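Home | Stories | Archive | Submit | Contact

Notice of Findings on the Pause

Fiction
Apr 29, 2023
Shares 582 | Comments 7

The Wustwood Institute was asked in March to explain why its sorting policy, known as Vimar, stopped moving before it put down the last tool in a set. The pause lasted seven seconds. It did not damage any equipment, and the tool was set down correctly each time. The sponsor, Sirneo, held that a pause of this length was a fault under the terms of the grant, and the Institute agreed to look into it.

The task is simple to state. Two arms share one small enclosure. Toy garden trowels are set out in rows on the floor, and the arms are to pick them up and place them in a white tray. Human operators first perform the task by moving a pair of control arms in the next room, and these runs are kept as demonstrations. Vimar learns from the demonstrations and then performs the task alone. The collection held 2,316 of them when the review began.

The Institute first considered a mechanical cause. The joints were checked and the cables were reseated. The policy was then moved to the spare station in Mladenović Hall, which has different arms and a different floor. The pause came with it.

The second matter considered was doubt. A policy may slow down when it can't tell which of two actions the demonstrations support. The review team measured the spread of predicted actions during the pause and found almost none. Vimar predicted, with great confidence, that the correct action was to remain still. It held the last trowel over the tray and kept it level. When the seven seconds had passed, it opened its gripper.

The team then went back to the demonstrations. All of the recordings were sorted by the length of the final placement, and 582 of them contained the same pause. They had been recorded on the evening shift, under one operator code. The holder of that code had left the Institute during the winter and had given no forwarding address. The training logs listed the runs as successful, and no remark had been entered against any of them.

The recordings carry no sound. However, the building keeps a record of vibration for the benefit of the optics laboratory on the ground floor, and the team compared the two. On the evenings in question, each pause matched the passage of a freight train on the line behind the Institute. The operator had held the trowel still until the train had gone by and had then let it down.

This did not settle the matter, as a train does not pass during every run. The team asked how one operator could have met a train at the end of so many. The shift records gave the answer. The operator had obtained the freight timetable and had begun each run so that its end would meet the train. Between trains, the operator had reset the enclosure and waited. The output of the evening shift had been marked as low in two annual reviews, and the operator had been asked to work faster.
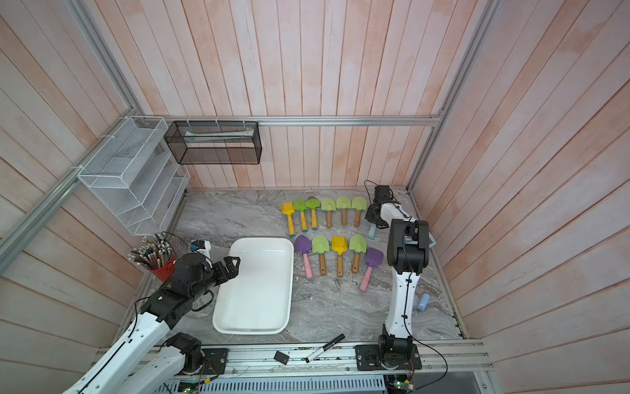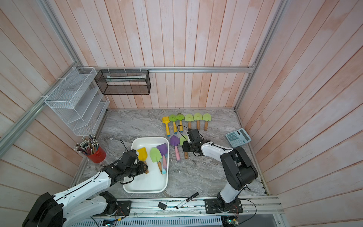 Sirneo proposed that the evening runs be removed and the policy trained again. The Institute did so. The new version placed the last trowel without delay, and it dropped it more often. The team tested the two versions side by side, under the same starting layouts, and the result held. With the evening runs restored, the drops went away and the pause returned.

The review team has offered one account of this. An operator who expects the floor to shake will take a firmer grip, and will take it early. That grip is present from the start of every evening run, long before any train. The team could not find a way to keep the grip and discard the waiting. They were learned from the same hand.

The Institute has asked that the grant terms be amended to allow a pause of seven seconds. Sirneo has not yet replied. In the meantime the station continues to run on its ordinary schedule, and the evening shift remains vacant.

One further observation is entered at the request of the staff. The freight line was closed for repairs during the last part of the review, and no trains ran. Vimar was left to work through the night. On the morning check its pauses were found to be of the usual length, and the vibration record for the same hours was flat. A copy of both has been placed with the timetable, which was found in the drawer under the control arms and has been left there.

More stories
The Weather Desk at Wustwood
Minutes of the Lower Bridge
A Correction to the Map
Terms of Loan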